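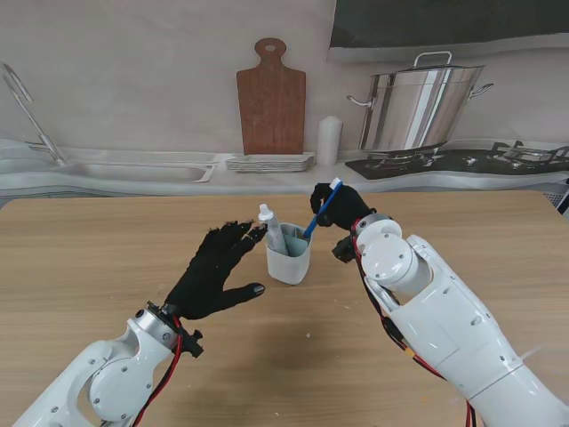

Photos: Pruvbridge open day, June. Free to use with credit.

Open Day at Pruvbridge: The Hands at Work

Pruvbridge opened its doors in June and 300 visitors came through between 9 in the morning and late afternoon. Most of them went to the two-armed station first, and many of them came back to it after lunch. The picture at the top of this page is from that station. The right hand has the toothbrush, the left is open beside the cup, and the toothpaste is standing in the cup with its cap up.

The task was called "bathroom cup" on the printed program, although the backdrop was a kitchen. It is made up of small items most people handle every morning: a cup, a brush, a tube. Visitors were asked to stand behind the tape and keep bags off the floor. Questions were welcome at any point, and there were a lot of them.

The program listed two other stops on the tour. Zuka had a bench in the next hall with cutaway joints and motors you could turn by hand. Matos ran the parts room, where visitors could look through drawers of worn fingertips and old wrist rings. Both were busy, but the rooms are small and we did not get good pictures in either one. If you took some, please send them in and we will add them to this page. 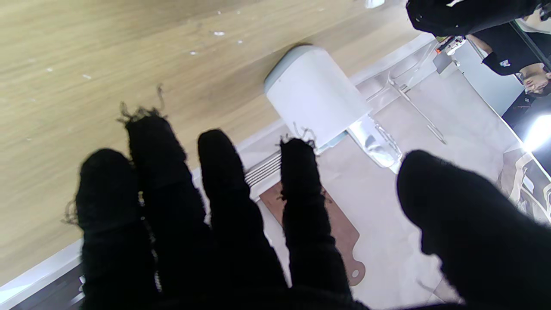
Gallery section: Views from the wrist

Black knit glove on the hand, with frayed threads at two of the fingertips. The white container is on its side at the edge of the table.

Gloves were the most popular subject of the day. Visitors wanted to know how long a pair lasts, and the answer given at the station was 700 runs for a pair in light use. Past that the knit gets thin at the tips and the pair is changed. The gloves are a plain knit and they go in the trash when they are done - mending was tried last winter and dropped.

A second common question was why the station uses hands with five fingers when a simple two-sided clamp can pick up a cup. The short answer from the Pruvbridge side was that the household items in the project were made for people to hold, and the group wants to see how far a hand of the same general shape can get with them. Clamps are still used in the Zuka hall for heavier parts.

Several people also asked about speed. The arms move slowly when visitors are in the room. There is a faster setting, but it was not used at the open day. 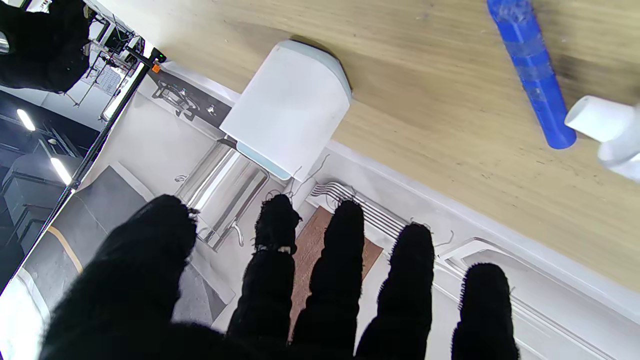
The project behind the station is called Mollow, and it has a target of 1,000 recorded runs for each task on its list. The bathroom cup is one of the early tasks. Folding a hand towel and putting lids on food boxes come after it, and a few visitors put in requests of their own. Matching socks was asked for more than once. So was opening a child-proof bottle, which the group has written down for later.

School groups had the first slot of the morning and the general public came after that. The station took a short break at noon for checks and was running again at 1. Coffee was in the front hall all day, and the parking lot was full by 10 - next year there will be a shuttle from the station.

Prints of any picture on this page can be ordered at the front desk. The sign-up list for the fall visit is there too, and groups of more than 9 should call ahead.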